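Matching headings reading, how to do it without running out of time. Written between lessons so excuse typos.

Passage we used was the one on ageing in trees and tortoises, Ulau practice book, unit 11. Any science passage will do though.

**1. Read the headings first.** Not the text. Underline one or two words in each. "Why cells stop dividing" - underline *why* and *stop*. Two headings look nearly the same? Put a star by both and come back.

**2. First and last sentence of paragraph A.** Then skim the middle. Write what it's about in the margin, four words max. Your own words, don't copy.

**3. Match.** Pencil only. If you're torn between two, write both numbers and move on. A minute a paragraph, no more.

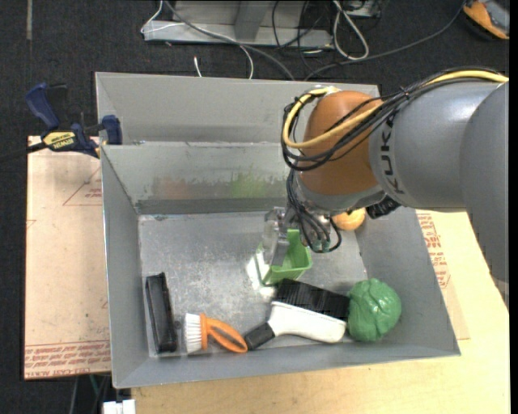

**4. Watch for the bait word.** Paragraph C says "tortoise" three times and there's a heading with tortoise in it. Wrong one. The paragraph is about how scientists measure age, the tortoise is only there to show it. Nearly everyone in the November group fell for this.

**5. Go back to the doubles.** By now half the headings are gone so it's easier. Cross off as you go, otherwise you'll use one twice.

**6. Leftovers.** There are always more headings than paragraphs. Don't try to make them fit.

Length: the Ulau passage is 438 words, the McKinnon one on sleep is 368. Start with McKinnon if you're slow, its got shorter paragraphs too. Bastuvero ones are harder, leave those till you can do the other two inside the time.

Answers at the back of each book. Check *after* all the paragraphs, not one by one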